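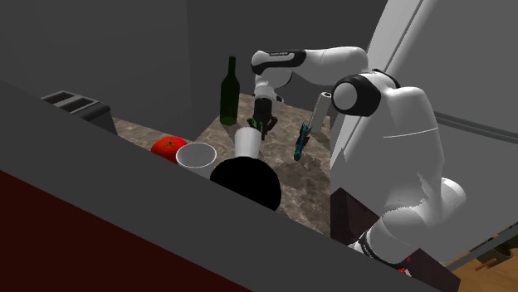

Figure 2. Simulated kitchen counter, gripper open over the white cup.

2. Planning your purchase

I wrote this section after helping Joanne Birkett price up her first cell, and we both wished we'd done the sums in this order. Have a pencil handy!

2.1 Try it in the simulator first

1. Open the kitchen layout in Navstead and put the arm where you think you'll want it. Ours is on its own base beside the worktop, reaching over the marble.
2. Add the things you really mean to pick up. I like a mix of shapes (a cup, a bottle, a tomato, a shallow bowl) as one gripper rarely suits the lot.
3. Send the gripper to the furthest item, then the nearest. Write down any it can't get to.
4. Repeat with the base moved along a bit. It's free to move now and a right pain once it's bolted down.

Note: the simulator knows nothing about your floor. Check that separately.

2.2 Work out the budget

5. Get a written quote for the arm and the gripper together. Suppliers love to split them, and then you find the mounting plate on neither.
6. Add the extras. My last list had a Druvetti mounting plate at £292, a Nellent safety scanner at £1239 and a spare set of fingers at £200. Yours will differ, so use these as a nudge and ask for fresh prices.
7. Put in a line for training. We paid £1097 for two people, and Jordan Dobson still rings me with questions (fair enough, I ring Hok-lam).
8. Leave delivery and fitting as separate lines. They move about more than anything else on the sheet.

Caution: don't order the arm before you know its payload with the gripper fitted. The gripper's own weight comes off the figure in the brochure.

2.3 Before you sign

9. Ask how long spares take to arrive, and get the answer in an email.
10. Save your Navstead layout and send it with the order, so the fitter sees what you saw.

Budget sheet last checked May 16, 2023.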